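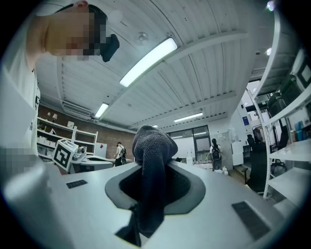

3. Equipment Plan and Budget

3.1 Current Position

The Kerkellow project studies how a towel can be handled at the edge of an opening, where part of the fabric rests on a flat surface and part hangs below it. Work to date has relied on shared equipment in the laboratory. The team is requesting its own set for the second phase, which begins in April.

3.2 Items Requested

Priority A: two hand-held grippers with spare finger pads. Jairo Condori obtained quotations from Lesard and Murow. The Murow quotation is lower but excludes replacement pads, and the team recommends Lesard.

Priority A: towels in dark and light colors, 13 of each. Fabric that has lost its pile must be retired.

Priority B: storage drives for recorded trials. Pin-yu Leung estimates that nearly 86 percent of the present shared allocation will be filled before the second phase starts.

Priority C: one small arm for playback trials. Ticona offers a lease for five months with an option to purchase. The team prefers the lease – the payload needed for wet fabric has not yet been settled.

3.3 Space and Existing Furniture

No new benches or shelving are requested. Blair Gourlay has confirmed that the present work surface may remain in place through the end of the phase.

3.4 Approval and Purchasing

Orders above 100 dollars require the signature of the project supervisor, Deisy Villanueva. Heriberto Villanueva will keep the purchase record and report any change in price before an order is placed. Priority C will be reviewed separately once the Priority A items have been delivered and checked.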